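Why I Finally Quit Planning My Garden on Paper

So I have been putting off writing this one for weeks, mostly because the garden was too embarrassing to talk about, and then my neighbor Merle Tuhiwai leaned over the fence and asked when the "vegetable thing" was going to be back on the blog. Fine, Merle! You win.

If you were reading last year you may remember the graph paper. I had a whole binder of it. Every bed drawn out to scale, every tomato with its own little circle, arrows for where the sun came from in the morning and where it went by dinner. I spent most of the winter on that binder, with colored pencils, at the kitchen table, and I loved every minute of it. I think I loved it more than the gardening, if I'm being fair to myself.

And then spring came and I carried the binder outside and found out that my back yard is not the shape I thought it was. The fence on the north side leans in. There's a low spot by the shed where the water sits for days after a storm. The maple throws shade over a good third of what I had marked "FULL SUN, PEPPERS" in orange pencil with an underline. I planted the peppers there anyway (they were already bought, what was I going to do) and got a grand total of 2 peppers, both the size of a thumb.

My friend Consuelo laughed so hard when I told her that she had to put her coffee down. She grows enough beans to feed her whole street and I don't think she has ever drawn a plan in her life. What she does is walk around in the evening and look at things. She told me to leave the binder inside and go sit in the yard at different times of day for a month, and to not buy anything. The not buying anything was the hard part. I had a Villalobos seed catalog sitting right there next to the bread box.

I did it, though, all through March. Mornings with my tea, then again after work, and on weekends a lot in the middle of the day. It felt pretty silly for the first week. By the second week I knew where the snow melted first, and where it hung on, and I knew the robins liked the corner by the compost, which is where the worms are, which is where I should have been planting all along.

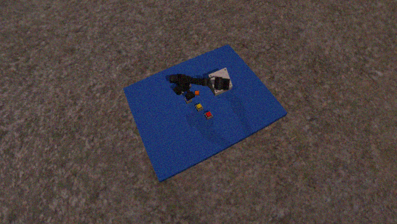 The other thing I learned is that I had been fighting my dirt for years. I always figured it was just bad dirt and you had to dump bag after bag of the good stuff on top of it. Last year I spent more on bagged soil than I did on plants, and I'm not telling you the number because my husband reads this. This time I dug a few holes in different spots and had a proper look. By the shed it's heavy and sticky and you could make a bowl out of it. Over by the driveway it drains so fast you might as well be watering the street. They're not even the same yard!

So the squash went near the shed, up on a little mound so their feet don't drown. The rosemary and thyme went by the driveway, where they look happier than anything I've ever grown. The peppers are in pots on the back steps where they get sun until almost six. And under the maple I gave up on vegetables altogether and put in ferns and a bench I got from a yard sale for 28 dollars. It wobbles. I sit out there most nights anyway.

Now, I should say that it hasn't all gone great. Something ate the lettuce down to nubs in one night. I planted the peas too late and they fried in the first hot spell. I also forgot what I put in the long row by the fence, having sworn off the binder and any kind of writing down, and it's coming up as something with fuzzy leaves. Merle thinks borage. I think she may be right but I don't remember ever buying borage.

I've come around to keeping one small notebook, in the shed, with a pencil on a string. No drawings allowed. It says things like "peas EARLIER" and "slugs under the blue pot" and that's plenty for me to go on.

Next up is the question of what to do with garlic. Consuelo plants hers on the first cold Monday of fall and swears by it, and I've got three heads on the counter waiting for me to make up my mind. If you have a favorite kind that holds up in sticky soil, leave me a comment, and please tell me how deep you put it, as I've read four different answers so far.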